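Two Arms and a Pile of Laundry: A Shared Workshop Builder on the Zanus Project 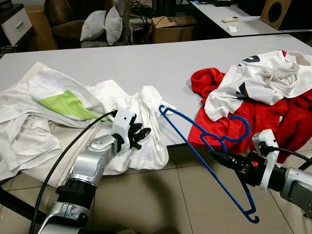 Starting with the hard part

The builder behind Zanus did not plan on laundry. The first idea was a machine to sort screws and washers, and it worked well enough after one winter that there was little left to do on it.

"Screws don't change shape," the builder said. "I wanted something that would give me trouble. Clothes give you trouble right away."

Zanus is a pair of robot arms that share one job, getting clothes off a table and onto hangers. It is put together at Halvorsen, a shared workshop where members pay by the month and store their projects between sessions. The builder, who repairs commercial dishwashers for a living, asked not to be named because the day job's customers tend to call at night as it is.

The arms were bought used. Nearly everything past the wrist has been made or remade in the shop, starting with the white housings that hold the grippers. The left hand has black jointed fingers. The right has a simpler gripper, and it gets the hanger.

"People ask why they don't match," the builder said. "One has to hold a hanger and not let go. The other has to find the collar. Those are different hands."

Housings and cables

The housings have gone through more versions than any other part. Early ones cracked at the screw holes. Later ones were strong enough but too heavy, and the arm sagged at full reach. The current left housing weighs 134 grams and the right one 68 grams without the gripper.

Cables came next. The builder first ran them tight along each arm with zip ties, and a wrist turn pulled a connector out during the second week. Now they have slack.

"It looks messy. I had a neat version and it broke," the builder said. "Leave a loop big enough that the wrist can go all the way around, then add a bit."

The control software is a mix of the builder's own code and a small library called Esine, written by another member of the shop. A separate program, Raledus, keeps a log of every attempt. By the end of September it held 573 of them.

White on white

Color matters more than the builder expected. A red shirt on a pale table is easy for the cameras to pick out. White cotton on the same table is much harder, and a heap of white things is worse.

"It can't tell where one towel stops and the next one starts," the builder said. "I'd have the same problem if I had to do it through a straw."

A dark tablecloth would help, and other members have suggested it more than once. The builder has held off so far. The tables at home are light, and home is where the machine is supposed to end up.

The hanger has its own problems. It is plastic and it flexes, so the arm has to grip near the shoulder and move slowly. If the hook swings into the cloth, the attempt is stopped and logged as a miss.

What it cost, and what comes next

Apart from the arms, the builder has spent $350 on the project, mostly on filament, bearings and replacement connectors. Hangers came from a closet at home.

The next job is a softer pad for the right gripper, cut from sheet rubber. After that the builder wants to try pants, which need a different hanger and probably a different plan.

Asked when Zanus might handle a full load without help, the builder did not offer a date.

"I still do my own laundry," the builder said. "I bring some of it here and take it home in a bag."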